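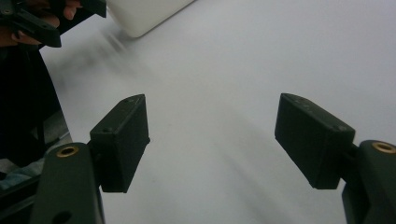
Minutes of the Furnent Street Block Association, July 10, 2022

Hi neighbors! I'm the one who got handed the notebook this time, so these minutes are going to sound like me. If I got something wrong, tell me before the next meeting and I'll fix it.

Start and approval of old minutes

We got going a little late because we were still moving chairs into the shade. The minutes from last time were read out loud (fast!) and approved with one change: the hydrant that needs painting is the one by the bakery, and the old minutes had it at the corner of Prarkinach Avenue. The city already painted the wrong one, so now we have one very nice hydrant and one sad one. I said I would call them again.

Money

We have $623 in the account. That is after paying for the porta-potty deposit, which we should get back, and the new padlock for the garden shed. Dues are staying at $5 a household. Somebody moved to raise them to $10 and we went back and forth on it for a long time, longer than I expected, and then the motion was withdrawn. I was for raising them, just so it's on record.

Block party

Most of the meeting went to this. The street permit came through and we can close the block from the bakery down to the Filteo parking lot, but not past it, because the store needs its loading entrance open all day. That means the bounce house can't go where it went last year. A few people wanted it on the church lawn and a few wanted it in the middle of the street like before, only further up. We voted and the street won. It has to be tied to sandbags and not to anyone's fence, please, we all remember the fence.

Food is potluck again. Last names A through L bring a side or salad, M through Z bring dessert or drinks. The Najafi bakery is giving us flatbread and has offered a discount if we want to order pastries on top of that. We agreed to spend up to $200 of our money on the party, and that covers ice, charcoal, paper goods and the face painter. If you have a folding table you can lend, put your house number on the underside with tape! Two tables never found their way home last summer and I would love to have mine back.

Music was talked about too. The permit says amplified sound ends at nine. There was a complaint about the volume last year and the person who made it was at the meeting and was very nice about it. The speakers are going to face the parking lot this time.

Community garden

All 62 beds are taken, and there's a waiting list at the shed. We talked about three beds that have gone to weeds. The rule says you get a note and then two weeks, and we've been soft on that, so notes are going out. If you're sick or traveling, just say so and one of us will water for you, it really is no trouble.

The hose on the north side leaks at the connection and there's a puddle there that the mosquitoes love. New washers are on the shopping list. We also need to decide about the compost bins, which are full to the lid and have been since February. One idea was to pay for a third bin, another was to ask people to quit throwing in whole squash. We didn't vote. I'm putting it first on the agenda for next time so we don't run out of steam before we reach it again.

Parking and the alley

Long discussion, not much to show for it. Cars are still blocking the alley on trash pickup mornings and the truck has skipped the lower half of the block more than once. We're going to try a sign. I argued for a big one. The wording we agreed on is "Trash truck needs this alley, please park on the street," and it goes on the fence post near the garden gate if the owner says yes.

Other things people brought up

The little library box has a broken hinge and the door won't stay shut in the rain. It also has way too many old phone books in it, so whoever is doing that, please stop.

There's a gray cat with a white foot sleeping on porches on the even side. It's friendly and has no collar. Ask around if you know anyone missing one.

The streetlight in front of the laundromat is still out.

To do before next time

Call the city about the hydrant and the streetlight (me)
Buy hose washers
Send out the garden notes
Ask about the fence post for the alley sign
Fix the library box hinge
Confirm the pastry order with the bakery

We wrapped up when it got too buggy to sit outside. The next meeting is in the same spot, and please bring your own chair if you can.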